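## 4. Installing the Processor and Memory

Applies to the Bavby workstation, single-processor boards. Removal of the side cover, heat sink and fan shroud is covered in section 3.

**CAUTION:** Disconnect the power cord and wait 60 seconds before touching the board. Wear a grounded wrist strap.

### 4.1 Board layout

The socket sits at the center of the board, between two banks of four memory slots. The banks mirror each other. Rear connectors are along one edge, next to the power-delivery parts; the coin-cell battery is on the opposite side.

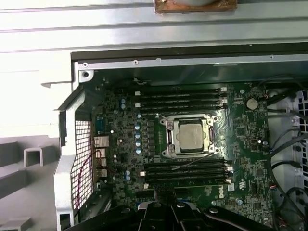 *Photo: Fidelina Ticona / Stallevus Service Documentation*

The processor is in its socket and all eight memory slots are empty. Use the "DELL" logo printed on the board to establish orientation before you compare slot positions with the label inside the side cover.

### 4.2 Processor

1. Press the lever down and outward to clear its catch, then raise it. Repeat for the second lever.
2. Lift the retention frame by its free edge.
3. Hold the processor by its sides and match the corner mark to the mark on the socket.
4. Lower the processor straight down. Do not slide it.
5. Close the frame and lock the levers in reverse order.

**CAUTION:** Do not touch the socket contacts. Bent contacts are not covered by the Stallevus service plan.

### 4.3 Memory

1. Open the latches at both ends of the slot.
2. Align the notch in the module with the key in the slot.
3. Press on both ends of the module until the latches close.
4. Install modules in matched pairs, one in each bank, beginning with the slots nearest the socket.

**NOTE:** A minimum of 2 modules is required. Mixed speeds run at the lower speed.

### 4.4 Before closing

1. Clean the top of the processor with a lint-free wipe and apply new thermal compound.
2. Refit the heat sink and tighten its screws in a diagonal pattern.
3. Check that no cable crosses a memory latch.
4. Replace the shroud and side cover.

At first start the memory check can take several minutes. If error 200 is displayed, reseat the modules and repeat 4.3.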